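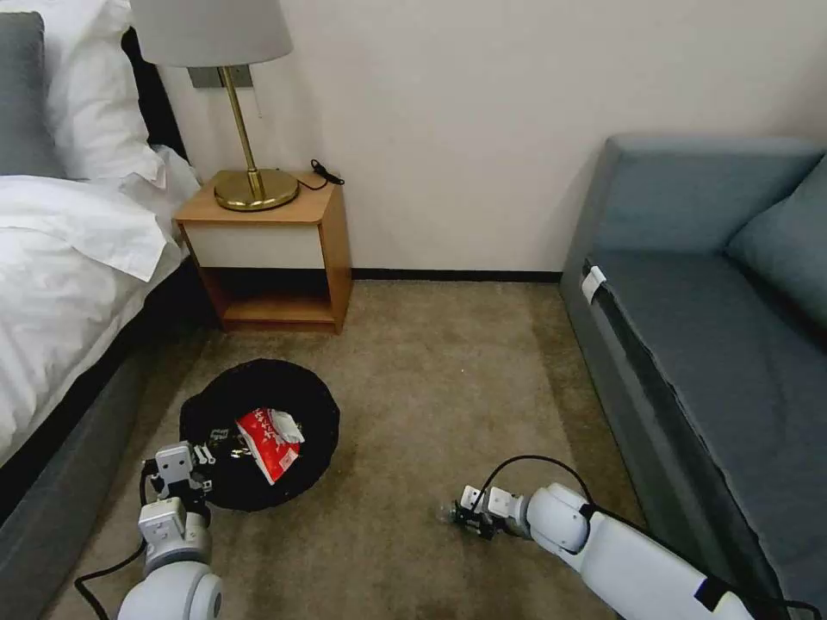
How long should it take to turn a furnished room around between tenants?
Gitico's original proposal said 60 minutes, and after this quarter I wouldn't hold anyone to it. A room with only a bed, a nightstand and a lamp can come in under that. Add a sofa and the time goes up, mostly on upholstery and floor.

Progress report to Bindport, furnished rooms program
Prepared by Woo-jin Shim
Period: quarter ending July

Money first. Of the $900 released for this stage, $300 went on bedding, mostly white duvets and pillows to replace sets that had gone grey at the seams. The rest is committed to carpet cleaning, but I have held off signing. The quote from Stivement covers "all soft surfaces" and I can't get a straight answer on whether that includes sofas and bed bases. Until it does, I don't think we should pay it.

What has been done
The new bedding is in use in every room on the first floor. Nightstands have been checked and two loose drawer fronts re-glued. Lamps all work. Cables are still a nuisance. The checklist says to coil them and leave them on the nightstand, and people do that, but they end up hanging off the back and the next person has to sort them out. I'd like clips on the wall side and have asked for a price.

What has not been done
Floors are behind. The checklist puts carpet last, so it gets whatever time is left. A snack bag on the carpet takes seconds to pick up, and it will still be missed if the tidying stops at the bed. Small metal bits are worse, as they go straight into the vacuum. I have moved floor pick-up to the top of the list and vacuuming stays at the bottom. Whether that changes anything I can't say yet.

The beige carpet was sold to us as a colour that hides wear. I was doubtful then and I still am. Dark streaks show on it, and I'd want a test patch cleaned before Bindport spends anything on the whole floor.

On the satisfaction scores
The last summary claimed tenants were "very happy" with the rooms. It drew on a form left at the door, and I would put no weight on it. People who are annoyed email the office.

Requested for next quarter
Permission to carry over the unspent amount. A written scope from Stivement. A revised time target, set after we have timed rooms with and without sofas. I am not asking for more money and would be wary of anyone who did before those timings are in.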